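Handout 4: Teaching the arm to press a button
Rancombe Shared Workshop, Sunday group

Welcome back, everyone, and do bring your notes from last time, as we carry straight on. Wipe the table before you power up.

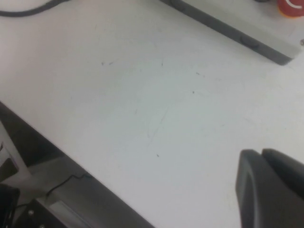
Fig. 1. The white table and the open gripper fingers, from the wrist.

Start every press from the same resting pose -- it saves a great deal of muttering later on.
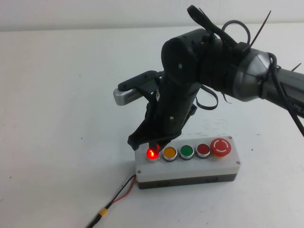
Pressing is gentler work than gripping, so keep the speed low and let the arm settle for 2 seconds. With the fingertip down on the leftmost red button, as we have it, the lamp is lit and easy to check by eye.

Next, save that point and move along the row.
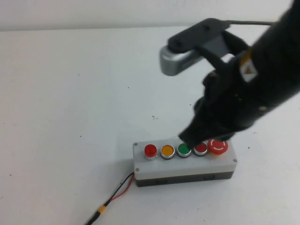 Each button wants its own saved point, however tempting it is to guess. Over the green one, the bulk of the gripper also overhangs the flat red button beside it, so come straight down and lift straight up.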